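Teaching the arm to fit a chip: an interview with Ataberk Yüksel

January 7, 2023

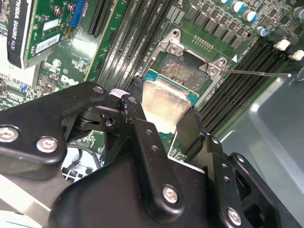

The gripper holds a processor over the open socket of a Dell board.

Ataberk Yüksel has spent the winter steering a robot arm by hand. He works for Rustbridge, a small firm that repairs and resells office computers, and his job since October has been to show the arm how a processor goes into its socket.

He sits at a desk with a hand controller and a screen. When he moves his wrist, the arm moves with it, and every movement is recorded. The software, called Onum, learns from the recordings.

"People think I am programming it," he says. "I'm doing the job myself, just with somebody else's fingers."

There are 362 recordings of the processor task so far. Yüksel made most of them, and a colleague at the Keskin workshop made the rest. Each one lasts 18 seconds on average. He deletes the ones where he hesitates too long above the socket.

"If I stop to think, it learns to stop there as well. You have to decide before you go down."

The hard part, he says, is the angle. The chip has to be brought level before it touches the pins, and with the controller he has no feeling in his hands at all. In his first week he bent pins on 5 boards, all of them scrap.

"You look at the corner of the chip and the corner of the frame. After a while you stop looking at anything else."

He has also tried guiding the arm directly, holding it and pushing it through the motion. He found it quicker to learn but less steady for small parts - his own grip kept nudging the arm sideways.

On its own, the arm now seats the processor in 70 per cent of attempts. Rustbridge wants a better figure before the system goes to its other site at Flisine. Yüksel is recording the retention lever next.

"It's a small hook and it springs back at you," he says. "I expect that one to take me until spring."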